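Prindetti household chores pilot: progress report, third period

Summary for those who fund us and have other things to read: the machines can't run a kitchen yet. They can, on a good morning, put some of a kitchen away.

We planned for 3,000 recorded demonstrations by the end of September and have 2,252. The shortfall is nearly all cutlery. Folding cloths and stacking bowls came in ahead of schedule, which tells you what people would sooner do with their afternoons. Of the demonstrations in hand, 862 involve chopsticks or spoons going into a utensil holder, and we now hold stronger opinions about utensil holders than the proposal foresaw.
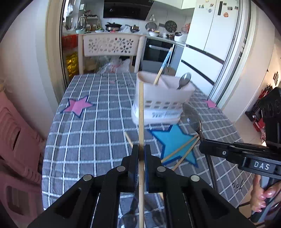
Utensil task, home site: a chopstick held in the gripper at the two-compartment holder.

Spoons are coming along. Chopsticks are not. A person drops one in without looking up from the phone – the Gruvar policy lines it up, thinks it over, and sets it down carefully beside the holder. We have logged this as a partial success, a category we introduced in the spring and have since leaned on rather heavily.

Trials at the Jenditz shop are on hold until the shelf-restocking model stops facing every label to the wall. Staff there have been patient and have asked when we are leaving.

Spending is on plan except for replacement finger pads. For next period we ask for 3 more home sites, and for approval to move the Rätsep budget line from "dishwasher loading" to "dishwasher opening".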